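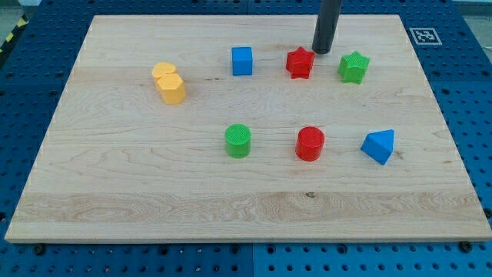 Mixed shape blocks on the maple board, perforated table underneath.

Can a small arm sort mixed parts well enough to replace a bench chore?

Posted by Kirsten Kowalchuk, Sep 16, 2022

We run a small shop that packs teaching kits. One chore is clearing mixed plastic blocks off a board and putting them into trays by shape and color: cylinders, cubes, triangular prisms, stars. A batch is 300 blocks. A person does it without thinking and hates it.

I have a bench setup with a vertical tool coming down from above and a square marker on the table for calibration. Finding the blocks by color is easy. Two things are not. First, when two blocks of the same color sit close together, such as a yellow cylinder behind a yellow octagonal prism, the software reports one object with a strange outline. Second, a triangular prism lying with a sloped face up gives me no level surface on top.

Is this solvable on a budget of 4,000 dollars, or should I keep paying someone to do it? I don't need speed. I need it to run unattended through lunch.

Birthe Laxdal

Solvable, with limits. Treat the two problems separately.

For touching blocks of one color, stop segmenting by color alone. Add a depth camera and split on height and edges. If the outline still matches no known shape, don't attempt a pick. Lower the tool beside the cluster, push sideways 10 mm, lift, and take a new picture. One push usually separates a pair. Keep the push direction toward open board, or you will trade one cluster for another.

For the prism, suction on a sloped face works only if the cup can tilt or has a soft bellows. A two-finger grip across the triangular ends is more reliable, provided the fingers have clearance. Your stars are a related case: with five points, no two sides are parallel, so flat fingers will rotate the part as they close. Use suction on the top face. Check the texture first, though. Printed crosshatching leaks air, and a cup that seals on a smooth part may drop a printed one.

We sort similar parts at Hjaltested. Our cell takes nearly 140 minutes for a batch the size of yours, and a person is much faster. It does run through lunch. The failures that stop it are double picks and parts pushed off the board, so put a low fence around yours before anything else.

Jihad Kassab

Just buy a bowl feeder. Robots can't fold a towel yet either, people have been promising that every January since I started.

Zuleica Fontes

A bowl feeder orients one kind of part. It won't sort this mix by color without a camera and gates added, and then the budget is gone.

To add to Birthe's answer: log every failed pick with the picture taken before it. Ours were mostly the same few poses, and fixing those did more than a better gripper would have. Also recheck calibration whenever the board is unscrewed. A small shift in the board height is enough to lose the suction seal.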